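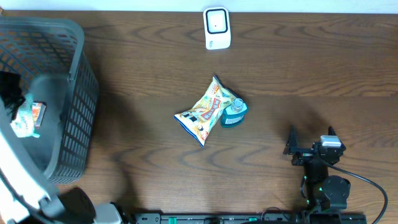
Momunness is a planning and perception layer for small two-arm tabletop setups, and these are the questions that land in our inbox most often. It takes in a camera view and a plain instruction, works out what is on the table, decides which arm should do what, and hands joint targets to whatever controller you already run. We wrote it with everyday clutter in mind, the sort of thing a real household produces, so our test tables tend to hold a crumpled snack bag with a small bottle lying up against it, and a dark gray basket off to the left where things are meant to end up. If your question isn't answered on this page, please do write to us. We read everything, even when it takes us a while to reply.

By Frauke Hinrichs
4/23/22

Do I need two arms to use it?

No, although you'll be leaving a good part of the package idle. The planner treats each arm as a separate resource with its own reach map, and it is perfectly happy with a list of one. What you lose is the handover logic and the part we're proudest of, which is the arbitration step where both arms could reach an object and the software has to pick. With a single arm that step returns immediately and you get your plan a little sooner.

How does it decide which arm gets an object?

It scores each arm on reach, on how awkward the wrist would have to be, and on how much of the shared space the move would tie up. That last one matters more than people expect! An arm that is slightly closer but has to sweep over the basket will often lose to the one that can come in from its own side and be out of the way again. You can change the weights in the file called arbiter.cfg, and I'd encourage you to change one at a time, run it for an afternoon, and only then touch the next. Senthil Shenoy, who wrote the first version, still keeps a text file of weights that looked clever on paper and had both arms waiting politely for each other forever.

Why does the segmenter split one snack bag into several objects?

This is our most common perception complaint, and I'm sorry to say it is partly the nature of the problem. Snack bags are printed with busy, colorful graphics, and they crumple, so there are strong edges all over a thing that is really one thing. The segmenter sees a label in one color, a seam in another, a fold with a shadow in it, and concludes there are several neighbors lying very close together.

Start by raising merge_bias in small steps. If you have depth, turn on the depth check as well, which asks whether there is a real step in height between two regions before it lets them be separate. Please don't push merge_bias all the way up, though, or you will meet the next question.

Why did it merge the bottle with the bag?

Because merge_bias was pushed all the way up, most likely. A bottle on its side, tucked against a bag and partly overlapping it, is a hard case for any setting. The two touch, they are close in height, and a clear cap gives the depth sensor very little to hold on to. The label usually saves you, as it's a solid patch of color with a clean outline. We added a rule in the Rustwood release that lets a label-shaped region veto a merge, and it is on by default. If you're using an older configuration file carried over from before Rustwood, the line won't be there, and you need to add label_veto = true by hand.

When two objects can't be told apart with confidence, the planner asks for a nudge: a small sideways push with closed fingers, then a fresh look. Some people find this alarming the first time. You can turn nudges off, and then the pair is simply marked uncertain and left until last.

Can it see what is already in the basket?

It can if your camera looks down into it, and we recommend placing the camera so that it does. A basket with a lattice wall causes a bit of trouble, because light comes through the openings and the table beyond shows up as little bright patches that used to be reported as objects. The container model now takes the rim as the boundary and ignores anything seen through the wall.

Dark fabric inside a dark container remains a weak spot. Black cloth bunched against a gray wall has very little contrast, and the system may decide there's nothing there and plan a drop right on top of it. For a soft item that is usually harmless. If it matters to your task, set known_contents before the run and tell it what is in there to begin with.

How does it deal with the arms' own shadows?

Better than it used to. A dark arm over a light or medium table throws a strong shadow, and early on the planner would carefully route around that shadow as if it were a solid object. Nahuel Alarcón fixed this by predicting the shadow from the arm's pose and the lamp position, then discounting any dark region that moves along with the arm. You do need to run the lamp calibration for this to work. It takes 5 minutes, and it has to be repeated whenever the lamp is moved, which I forget constantly.

Wood grain can still bother it a little. A wavy pattern has long soft edges, and on some tables you'll see thin ghost regions come and go in the viewer. They don't reach the planner unless they last for three looks in a row. If yours do, record an empty-table background and load it at startup.

How do I tell it to leave something alone?

Add the object to the keepout list, either by clicking on it in the viewer or by drawing a box in table coordinates. We do this with anything that stands at the back of the table near the wall. A keepout has a height as well as a footprint, so an arm may pass over a low object but never through a tall one. The default padding is generous on purpose. I know it makes some reaches impossible, and I know that's annoying, but I would much prefer you loosen it yourself with your eyes open than have us ship it tight.

What happens if both arms want the same space?

The planner divides the area over the table into cells and an arm has to reserve its cells before it moves. If the second arm needs a cell that's taken, it first looks for a way around, then for a different object, and only then does it wait. Reservations expire after 3 seconds without motion, which stops a stalled arm from locking the whole table. The stalled arm isn't forgotten, mind you. Its last known pose goes in as an obstacle, so the other one will plan around it.

Which controllers does it work with?

Anything that can accept joint targets and report joint positions back. We keep a reference bridge called Drollbridge, and most people begin there and then rewrite it to suit themselves. It's short and has plenty of comments. Momunness doesn't do low-level control and doesn't want to. Velocity limits, current limits and the emergency stop belong in your controller, below us, where a mistake in our code can't reach them.

My gripper closes on nothing. Where do I look first?

Look at the hand-eye calibration. After that, look at it again! Dinesh Annamalai handles most of our support mail, and a small error in the camera mount is behind the great majority of missed grasps he sees. The replay tool will draw the planned fingertip positions over the camera view, and if they are all off by the same amount in the same direction, you've found your trouble.

If they're off in different directions, check the order of your joints in the bridge. If they look right and the grasp still misses, the object may have shifted when the first finger touched it. Light, slippery packets do this. Try setting the approach to centered, which slows the last part of the close and re-checks the position once before the fingers meet.

How big are the logs?

Bigger than you'd like. One of our longer sessions wrote 2681 plan records, and every one of those keeps the segmentation it was based on. You can turn on thinning, which keeps the full record only for plans that were rejected or interrupted, and a short line for everything else. I leave it off during development and on for everything after that.

Is there a test suite I can run without hardware?

Yes, there is. The Venkataraman set has 454 recorded tables, each with the camera view, the instruction, and a plan that one of us checked by hand. Run it with momunness check from the project folder. It compares your plans against ours and lists the differences. A difference is not always a fault, as there is often more than one sensible order in which to clear a table, so read the list before you worry. The tables involving thin packets lying flat are the ones most likely to change when you alter the grasp settings.

When is the next release?

We are aiming for June. The main item is a new instruction parser, which should finally understand "everything except" without needing the keepout list. Chandrasekhar Panicker has been working on that, and it's coming along nicely - the grammar is finished and the error messages are being made kinder.

Last updated 4 weeks after the Rustwood release

Comments

tomasz_w
The label veto line fixed it for me, thank you. I had been carrying the same config file along through every upgrade and never once looked at what was new in the defaults.

benchbird
Does the lamp calibration handle two lamps? I have one on each side and the shadows go both ways.

Frauke Hinrichs
Hello benchbird! Only one for now, I'm afraid. If one of your lamps is much brighter, calibrate on that one and see whether the fainter shadow gives you any trouble. If it does, send Dinesh a recording and he'll take a look.

benchbird
Switched the left one off and it's fine. Would still like two someday.

K. Moreau
Small correction, the setting in my copy is spelled known_content without the s. Took me a good while to find.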